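4. Comparison of hand-held grippers for small-part sorting

4.1 Purpose of the trials

The controller work in Section 3 assumed that the gripper fingers would reach the part they were sent to. For large parts this is a fair assumption. For parts that sit in a divided box it is not, and our early attempts failed more often at the wall of a cell than at the part itself. We therefore ran a separate set of trials to compare two finger designs before choosing one for the rest of the work.

Both designs were fitted to the same hand-held body, which we call the Clekbridge body after the workshop where the first ones were put together. The body has a handle, a trigger and a plate that carries three markers for tracking. The operator holds one in each hand and does the task directly. The recorded path of each gripper can later be sent to the arms. Testing the fingers by hand first let us separate two questions that had been mixed up in the earlier work: whether a finger is able to do the job at all, and whether the arm controller can place it well enough.

The first design, Derkumon, is a broad finger with a soft face. It was made for picking up cups, bottles and folded cloth and had worked well there. The second, Rengifo, is a narrow finger with a stiff tip. It was drawn up in March, when it had become clear that the broad finger could not get between the dividers of the smaller boxes without pushing the box along the table.

4.2 Set-up

All trials were carried out at one table inside the tracking frame. The table top was covered in white so that small parts would show up clearly for the cameras. The box was put near the middle of the sheet and was not fixed down. We thought about clamping it and decided against this, as a box that moves when it is knocked gives a simple sign that too much side force has been used. A movement of more than 8 mm from the starting place was counted as a fault.

Each gripper was joined to the recording computer by its own cable. We tried running the cables up over the shoulder at first, but they pulled on the wrist when the operator reached across the table. Letting them hang down past the hand gave less trouble, although the cable on the left side could still catch on the table edge if the arm was brought back quickly. Trials in which a cable caught were stopped and run again.

Operators stood at the near side of the table and worked downwards into the box, with both grippers brought to the box from opposite sides (Figure 6). We did not tell them to use the grippers in this way. They were told only to keep the box as still as they could.

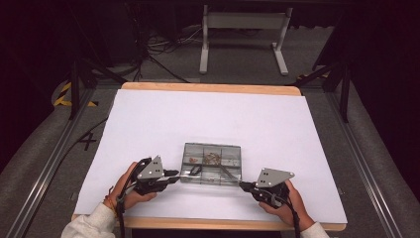 Figure 6. Two hand-held grippers in use at a clear compartment box. The three dots on each plate can be seen, along with the thin metal finger of the right-hand gripper reaching into the box.

Flynn Treloar, who read an early draft, objected that a box left free to slide tests the operator's patience as much as the finger, and asked whether the results would hold if the box were held in a jig. We accept part of this. A fixed box would have hidden the side force altogether, and side force is where the two designs differ most. On the other hand, a line in a factory would nearly always hold the box. We added a short run with the box held down, which is reported in Section 4.5.

4.3 Task and measures

One trial was the transfer of a single part from one cell to another in the same box. The part had to be lifted clear of the divider and let go inside the target cell. Dragging a part up the wall was allowed. Flicking it across was not, and the trial was marked as a miss if this happened, even if the part landed in the correct place.

Each operator did 50 trials with each finger design. The order of the two designs was changed from one operator to the next so that practice would not favour either of them. A break was taken halfway through each set. There was no time limit, but operators knew that time was being recorded.

We took three measures: whether the transfer was completed, how long it took from the first entry into the cell to the release, and whether the box moved further than the limit. Time was taken from the tracking record. Completion and box movement were judged from the video by Hemi Dunstan, who was not told which operator was at work but could of course see which finger was fitted.

4.4 Results with the free box

The narrow finger completed more transfers than the broad one for every operator. The gap was widest for the smallest cells, where the broad finger often touched two dividers at once and could not close. In the larger cells the two were close, and two operators said they liked the broad finger better there because it did not need such careful aim.

Missed transfers had different causes for the two designs. With the broad finger, most misses came on the way in: the finger struck the top of a divider, the operator backed off and tried again, and in the end the part was pushed into a corner. With the narrow finger, most misses came on the way out. The part was gripped near one end, turned as it was lifted and dropped back into the cell or on to the divider. A slightly rougher tip would probably reduce this. We have not tested one.

Times were less clear. The narrow finger was roughly 21 per cent quicker over all completed transfers, but much of this came from a small number of very slow trials with the broad finger. If those are left out, the difference is small, and we would not choose a finger on that basis alone.

Box movement gave the plainest result. The limit was passed far more often with the broad finger, mainly when the operator was working alone with one hand and had left the other gripper away from the box. Once the second gripper was resting against the outside wall, the box stayed still with either design. All operators came to this way of working without being asked, some of them within the first few trials.

4.5 Results with the held box

For the second run the box was held at its corners by four small blocks taped to the table. Only the narrow and the broad finger in the smallest cells were compared, as this was where the free-box results had differed most.

Holding the box helped the broad finger more than the narrow one. Operators pushed harder against the dividers and were able to force a way in where they had previously given up. The number of completed transfers went up, but so did the number of bent dividers, and in one box a divider came out of its slot. The narrow finger gave almost the same results as before. This supports the view that the broad finger is limited by its width and that a jig only covers up the problem.

4.6 Transfer to the arms

We replayed 13 of the completed narrow-finger recordings on the two arms, using the controller from Section 3 with no change to its settings. The recordings were picked to cover cells near the middle and near the edges of the box. Recordings from cells near the middle replayed well. Those from the edges were less reliable, as the wrist had to turn further and the small error in the tip position grew with the turn.

The hand that steadies the box caused a fault we had not planned for. A person lets the steadying gripper give a little when the box is nudged. The arm holds the recorded position and pushes back. In several replays this moved the box towards the other arm, so that the finger came down on a divider. Lowering the stiffness of the steadying arm removed most of these faults but made it slower to reach its place at the start.

The narrow finger is used in all the work that follows. The broad finger was kept for the cloth tasks in Section 6, where its soft face is still the better choice. The stiffness setting for the steadying arm is taken up again in Section 5.2.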